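Search this book
Enter keyword

Chapter 18
Counting What Lives in a River
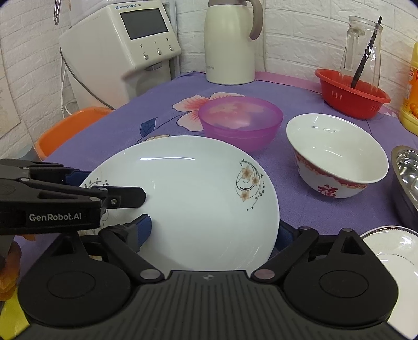
18.1 The trouble with a good number

In October a survey team reported 2,526 trout in the lower Skisness. The figure was repeated in newspapers, in a fishing guide and in at least one earlier textbook. Few readers asked how it was made. The team netted 108 fish at a single bend, then multiplied by the length of the river - as if every bend were the same.

Ronja Fjeld went back to the records and was not impressed. The bend was deep and shaded. Most of the Skisness is shallow gravel, and trout avoid it in warm weather. Her own estimate was far lower, and she did not trust that one much either.

This chapter looks at 52 surveys of rivers and lakes, including Lake Lakum. Many claim a recovery. Before you accept any of them, find out where the nets were set, and who picked the spot.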